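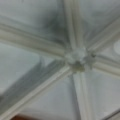

Caderno de bancada, braço Handik, setembro

14:10. Paragem de proteção na junta 5 durante o regresso à posição de repouso. O punho ficou virado para cima e a câmara a apontar à abóbada. Travões aplicados, sem contacto com pessoas.

Registo: binário na junta 5 a 76 % do nominal, limite configurado em 70 %. O limite vem do perfil Simavo, que não foi alterado depois da troca do cabo do punho.

Rearme tentado 2 vezes pelo Gerrit Mofokeng. Mesma falha em ambas, mesmo ângulo. Suspeita: cabo a prender na braçadeira com o punho nesta orientação.

Foco: fixo para curta distância, o fecho e as nervuras saem desfocados. Não contar como avaria.

Não subir o limite. Paragem de emergência premida e etiqueta no quadro até a Palesa Matlala ver a braçadeira.

Por fazer: medir a folga do cabo, repetir o regresso em velocidade reduzida, guardar o registo na pasta Dallusau.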